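Muneo cell: maintenance FAQ

How often are the finger pivots checked?
Every 1,000 cycles. Isolate the arm, open each finger by hand and feel for side play. Any play at the tip means the pivot bush is replaced, on both fingers.

Which screws may be retightened on site?
The hex and Torx screws on the finger plates. Mark each head with paint pen afterwards. Leave the wrist flange alone; Vasco Leitão at the Kavside workshop holds the torque settings.

The cell reports "grip lost" with a part still held. What is wrong?
The grip threshold has drifted. Run the zero routine with the fingers empty, then repeat it 4 times. If the readings still differ, swap the finger cable.

When must the pick and socket positions be taught again?
After a finger change, a collision or any move of the tray or chassis. Teach at 10 per cent speed, with the load plate raised before the fingers come down.

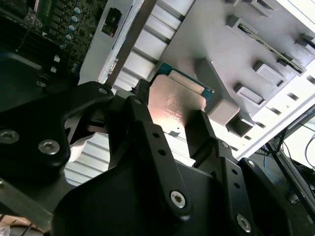

Gripper and processor, with the grey plastic frame to the upper right.

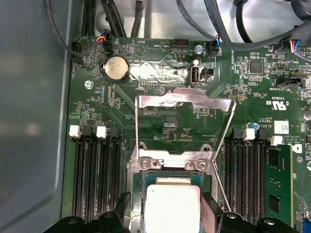
What should the fingertips be cleaned with?
Use a lint-free cloth and isopropyl alcohol at the start of each shift. Let the tips dry fully before homing the arm. Do not use contact cleaner, as it leaves a film that upsets the grip reading.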